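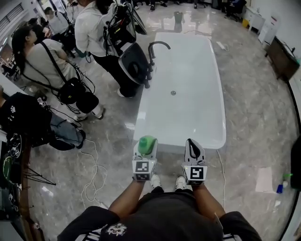

*Slide 1: A freestanding bathtub, white.*

# Tub or Shower? Planning the Bathrooms at Grernamholm

Speaker notes, annual meeting of the Tawfik Lodging Association, 2018-12-16
Speaker: Nawal Nasr, Department of Properties

## Opening (slide 1)

Good morning, and thank you for the invitation. I have been asked to report on the bathroom program at Grernamholm, which has 56 guest rooms and has been under renovation since April. My remarks concern the decisions that were made before any contractor came on site. Members who want the construction schedule will find it in the written report, prepared by Fedir Holovko.

The question of the bathtub took up more of our planning time than any other single item. Designers like a freestanding tub. Guests mention tubs in their reviews. The housekeeping and engineering departments have other views, and I will try to represent them fairly.

*(Pause. Confirm that the rear of the hall can hear.)*

## What guests asked for (slide 2)

We placed a short card in each room over one full season and received some 3000 replies. The card asked whether the guest had used the tub, whether the guest would have chosen a room without one, and whether the bathroom had been easy to move around in.

Three points for the audience:

- Families with small children used the tub most and wanted to keep it.
- Business travelers on short stays rarely used it.
- Older guests often told us that stepping over the side was difficult. Several had asked the front desk for a different room.

The third point changed the direction of the project. Our first drawings had a tub in every room. The second set did not.

## Space and weight (slide 3)

A freestanding tub needs clear floor on all sides, or the floor behind it cannot be mopped. A design that shows the tub a hand's width from the wall will look well on paper and will collect dust and hair for as long as the building stands. Housekeeping asked for enough room to pass a mop head all the way around, and the department agreed.

Weight must be reviewed early. The load to be checked is the tub, the water, and the bather together. In the older wing, Jhosep Giraldo and his engineering staff opened the floor in two rooms before they would sign the drawings. The joists in one of them had been notched for a pipe that no longer exists. Members with older buildings are advised to budget for this kind of inspection at the start.

*(If asked about the cost of the floor work: refer to the written report. Do not quote from memory.)*

## Hot water (slide 4)

The existing boilers were sized for showers. A deep tub draws a large amount of hot water in a short time, and the demand comes mostly in the early evening, when the kitchen and laundry are also busy. We considered larger boilers and decided instead to limit the number of tubs.

The final plan provides tubs in 15 rooms, all in the new wing and all close to the plant room. The remaining rooms have walk-in showers with a level floor. Six of these have a fold-down seat and grab bars, with extra backing in the wall so that more bars may be added later.

## Suppliers and samples (slide 5)

Two firms submitted samples, Vatel and Fornaretti. Both sets were kept in a ground-floor room for the housekeeping staff to clean with the products they use every day. Şengül Demirtaş led that review and wrote the comments that appear in your packet. Her main request was for a drain that can be lifted out and cleaned without tools. It was written into the purchase terms.

The review also found that matte finishes held soap marks longer than gloss ones did. The designers were disappointed. The gloss finish was ordered.

## Booking and room descriptions (slide 6)

Please allow extra time on this slide – it drew the most questions at the regional meeting.

Guests must be able to tell before arrival what kind of bathroom they will find. "Deluxe" tells them nothing on that subject. Each room type at Grernamholm is now listed as "tub" or "level shower," and the reservations staff may not move a guest from one to the other without a telephone call. Aurelio Pastor, who manages reservations, can describe the change in procedure to anyone who is interested.

## Questions

Likely topics: floor inspection, slip ratings for tile, treatment of existing tubs in the older wing. On the last of these, the tubs are to be removed and offered for salvage. No buyer has been confirmed – say so if asked.

Copies of the guest card are on the table by the door.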